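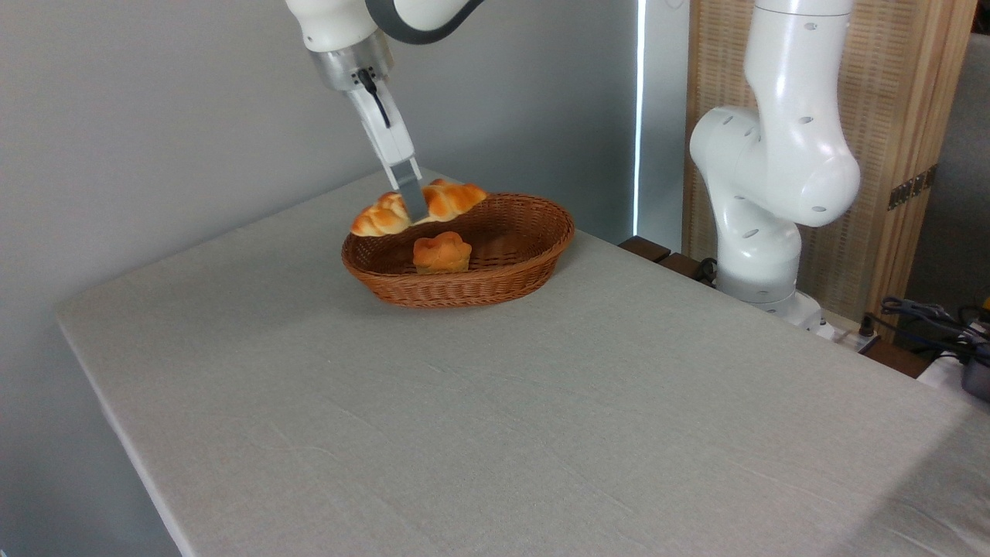 Home | Meetings | Minutes | Documents | Contact

Filed under: Minutes / Equipment Review

Brurkemness Bakery Cooperative
Equipment Review Group - minutes of meeting, Oct 19, 2019

Present: Sibel Gökçe (chair), production lead, counter lead, electrical contractor, a representative of Jotham (items 2 to 4 only).
Apologies: site manager, Kurtuluş branch.

1. Minutes of the July meeting
Agreed as a correct record, with one change. Under item 5, "Pamlow tray" should read "Pamlow trial".

2. Pamlow handling kit: supplier's statement
Jotham is offering the Pamlow kit on a trial hire of 90 days with an option to purchase. The kit comprises one arm, a parallel gripper with flat metal fingers, a controller and the handling software. A second arm can be added to the same table and run from the same controller. Installation and one day of training are included in the hire. Spare fingers are not.

The representative confirmed that the stated limit for a single item is 800 g. The chair asked whether this included the fingers. It does not. Loaves above that weight are outside the present offer.

3. Handling of baked goods
The group considered picking from a basket, as opposed to picking from a flat tray. Braided rolls and small buns were taken as the reference items, being the two shapes most often packed together at the counter.

The following points were noted.

3.1 Where rolls lie against each other the fingers have to enter the gap between them. The production lead asked what closing force is applied and whether it can be set per product. It can, in 26 steps, from the controller screen.

3.2 Glazed crust marks easily. The counter lead wished to see rolls after handling, under shop lighting, before giving a view. Flat fingers concentrate the load on a small area and a soft pad may be needed. Jotham to state which pad materials are cleared for food contact.

3.3 A bun standing alone near the wall of a basket leaves little room for one finger on the outer side. The representative said that the software turns the wrist to find a clear approach. The group asked for figures on missed picks in this position and none were available at the meeting.

3.4 Woven baskets vary in height at the rim. The kit does not need a fixed rim height but the basket must not slide. A cloth under the basket was accepted for the trial. The production lead recorded a preference for a wipeable mat in regular use.

4. Cleaning and power
The gripper housing may be wiped with a damp cloth and the approved detergent. It may not be hosed. The cable at the gripper is a crumb trap in the view of the production lead, and a sleeve was requested. Jotham will quote.

The electrical contractor advised that the packing room has one spare circuit, which is sufficient for a single arm. A second arm would need further work. Cables to be routed off the floor and away from the wash-down area in either case.

The representative left the meeting.

5. Discussion
The chair noted that hire and purchase prices had been supplied in separate documents with different service terms, and that these could not be compared as they stood. The counter lead doubted that speed would match hand packing on mixed orders. The production lead agreed but considered that the early shift, which packs one product at a time, was the better test. Kurtuluş had asked by letter to be kept informed and has no objection to the trial being held at Brurkemness.

6. Decisions
6.1 Trial hire of one arm approved in principle, subject to a single written quotation.
6.2 The second arm is deferred.
6.3 Trial to cover 3 products: braided roll, small bun, plain bap.
6.4 Crust damage to be recorded by shift on the existing waste sheet, in a new column.

7. Actions
Jotham - pad materials, cable sleeve price, missed-pick figures, combined quotation.
Electrical contractor - written note on the spare circuit.
Production lead - amend waste sheet; obtain a sample mat.
S. Gökçe - reply to Kurtuluş.

8. Any other business
The dough divider guard has been refitted. The service record still needs to be signed.

Next meeting to be called on receipt of the quotation.

Previous minutes | Next | Back to list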